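Caring for Stainless-Steel Pots: Cleaning, Stains and Storage

Updated February 16, 2026
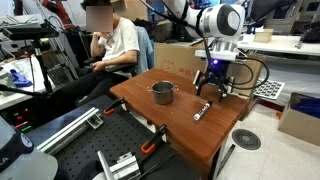
A small stainless-steel pot with two side handles.

Stainless steel is easy to live with once you know what it does and doesn't like. Most of the marks people worry about are on the surface and come off with things already in the kitchen. The tips below cover daily washing, burned food, the usual stains, and a few habits that keep a pot in good shape for years.

Before first use

New pots often carry a thin film of oil or polishing compound from the factory. Wash the pot in hot water with dish soap and a splash of white vinegar, rinse well, and dry it with a towel. If the towel picks up gray, wash it again. Peel stickers off before the pot goes anywhere near heat. Label glue that has been baked on turns brown and is a nuisance to remove. Rub leftover glue with cooking oil, leave it for a few minutes, then wash.

Everyday washing

Let the pot cool on the stove. Running cold water into a very hot pot can warp the base, and a warped base will rock on a flat cooktop and heat unevenly from then on.

Wash with warm water, dish soap and a soft sponge or nylon brush. Avoid steel wool on any surface you want to keep shiny. If the pot has a brushed finish, you can usually see fine lines running one way. Scrub along the lines.

Dry the pot right after rinsing. Water left to dry by itself leaves white spots, and in hard-water areas they build up quickly. A thin cotton dish towel does a better job than a thick terry one.

Most stainless pots can go in the dishwasher, but check the maker's instructions. Handles attached with rivets collect food around the rivet heads, and a dishwasher rarely gets it all. An old toothbrush does. Keep stainless away from silver or aluminum pieces in the same load.

Burned-on food

Start with the gentlest method and move down the list only if you need to.

1. Soak. Fill the pot with hot water and a squirt of dish soap and leave it for an hour. Rice, oatmeal and most pasta residue will lift off after this.

2. Simmer. Pour in enough water to cover the burned area, add two tablespoons of baking soda, and simmer for 18 minutes. Turn off the heat, let the water cool, and scrape with a wooden spoon.

3. Paste. Mix baking soda with just enough water to make a thick paste. Spread it on, leave it overnight, and scrub with a nylon pad in the morning.

4. Powdered cleanser. Use one made for stainless steel, on a damp sponge, and rinse thoroughly. Don't let the cleanser dry on the metal.

Burned milk and burned sugar need different handling. Milk comes off best after a cold soak, so don't start with hot water. Sugar is the opposite. Fill the pot with water, bring it to a boil, and the sugar will dissolve without any scrubbing at all.

Don't use oven cleaner on pots unless the maker says you can. It can damage handles and dull the outside, and aluminum layers exposed at the rim will pit.

Rainbow marks

Blue, gold and purple streaks come from heat. They are harmless and don't affect the food. Wipe the inside with a cloth dampened with white vinegar, wait a minute, and rinse. For heavier color, warm equal parts vinegar and water in the pot for a few minutes, then pour it out and wash as usual. The marks will come back if the pot is heated empty on high, so use medium for most cooking.

White, chalky patches

These are minerals from the water. Pour in one part vinegar to 3 parts water, bring it to a boil, let it cool, and wipe. Lemon juice works the same way and smells better. Pots used mainly for boiling eggs or potatoes need this every few weeks if your water is hard.

Small pits in the bottom

Tiny white or dark dots that won't rub off are usually salt pits. They happen when salt is dropped into cold water and sits on the bottom before it dissolves. Add salt once the water is hot, and stir. Pits can't be removed at home, but a pot with a few of them is still fine to cook in.

Leaving salty or acidic food in the pot overnight can also mark the metal. Move leftover soup, brine or tomato sauce to a glass or plastic container before it goes in the refrigerator.

Rust spots

Stainless steel can show small orange spots, often from steel wool fragments or from a cast-iron pan stored against it. Rub with baking soda paste and a soft cloth, rinse, and dry. If the spots return in the same place, look for a deep scratch. Chlorine bleach can also cause rust spots, so keep it off your cookware.

Scratches

Light scratches inside a pot are normal. They come from spoons and whisks and can be ignored. To cut down on them, use wood, nylon or silicone tools for stirring, and don't use a pot as a mixing bowl for an electric beater.

If you want to polish the outside, use a stainless-steel polish or a little baking soda on a damp microfiber cloth. People who refinish metal sometimes use wet sandpaper of 800 grit or higher, always along the grain. It will change the look of a mirror finish for good, so try it on the base first.

Grease on the outside

Brown, sticky patches near the handles and along the bottom edge are cooking oil that has been heated over and over. Soap does very little to them. Wet the patch, sprinkle on baking soda, cover it with a damp paper towel, and leave it for half an hour before scrubbing. Old patches may need two or three rounds. Wiping the outside every time you wash the inside will keep new ones from forming.

Handles and lids

Check riveted or screwed handles twice a year. A loose screw can be tightened with a screwdriver. A loose rivet is a job for a repair shop, and until it's fixed the pot shouldn't be used for hot liquids.

Metal handles get hot, especially small loop handles that sit close to the side. Keep a pair of dry pot holders within reach. A damp pot holder passes heat straight through.

Glass lids with a metal rim trap water in the seam. Stand the lid on its edge to drain before putting it away. If a lid is stuck on by suction, warm the pot gently over low heat for a minute or two. Don't pry it off with a knife.

Storage

Nest pots with something soft in between. Felt pads are sold for this, but a folded paper towel or a square cut from an old T-shirt does the same job. Put the heaviest pot at the bottom of the stack.

Store lids separately, upright in a rack or in a narrow box. A pot stored with its lid on tight can develop a stale smell. If that happens, leave an open dish of baking soda inside overnight.

If you measure a cabinet for new shelves, allow for the handles. Two-handled pots are wider than their listed diameter, and it's the handle span that decides whether the door will close.

Removing other marks

Permanent marker on stainless: wipe with rubbing alcohol on a cotton pad, then wash with soap.

Melted plastic: put the cold pot in the freezer for an hour, then lift the plastic off with a plastic scraper.

Turmeric or curry stains: wipe with baking soda paste and rinse.

Tea stains: fill with hot water, add a tablespoon of baking soda, and let stand for half an hour.

Fingerprints on the outside: wipe with a drop of olive oil on a paper towel and buff dry.

What not to mix

Never combine bleach with vinegar or with ammonia. Both mixtures give off dangerous fumes. Vinegar and baking soda are safe together, but they cancel each other out, so use one, rinse, and then use the other.

When to replace a pot

A dull finish, light scratches and a few pits are no reason to throw a pot away. Replace it if the base has bowed so much that it spins on the counter, if the bottom layers are separating, or if a handle can't be made secure. Many scrap yards and recycling centers take stainless steel. Take off plastic knobs and handles first, and ask whether they want it sorted from other metals.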